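Open day at the Garnora handling lab, September

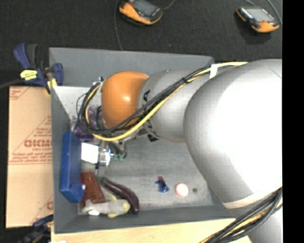 What was the picking cell meant to show?
It was meant to show how a single arm copes with mixed goods it has not been set up for one by one. Most warehouses already have machines that can move identical cartons. Mixed returns are harder, and that was the subject of the morning session.

We arrived shortly before ten and were given a badge, a pair of safety glasses and a printed sheet with the running order. Groups were limited by the width of the walkway. The tour took in 4 stations, and the bin picking cell was the second.

The goods in the bin were chosen to be awkward. An eggplant and a plush toy shaped like a fish or shark do not ask for the same grip, and a purple item in shiny wrapping gives a depth camera trouble because of the reflections. The guide said the contents are changed between sessions so that the software cannot lean on a known layout. A clamp holds the bin at its corner, as even a small shift would upset the calibration.

The planning software is called Jevus. It proposes several grasps, scores them and sends the best one to the arm. Figures on the wall sheet gave 1,901 attempts over the previous month, of which 1,522 were logged as good picks. That is a success rate of just over 80 per cent. A drop on the way to the outfeed counts as a failure, a second try as a new attempt. I asked whether the failures were broken down by type of item. They are, but the table was not on display.

Cables are run along the outside of the arm and left with a generous loop near the wrist. One visitor asked about wear. The answer was that the loop is inspected at each shift change, and that a tidier routing had been tried and had limited the wrist rotation.

Station three was a conveyor merge built by Hilent, running at reduced speed for visitors. Station four, the Oyelaran pallet scanner, was switched off during our slot and we were shown a recording. The talk afterwards lasted 32 minutes and dealt mainly with guarding and stop categories.

Parking is behind the east building. Tea was provided. The slides are to be sent to everyone who signed the sheet at the door.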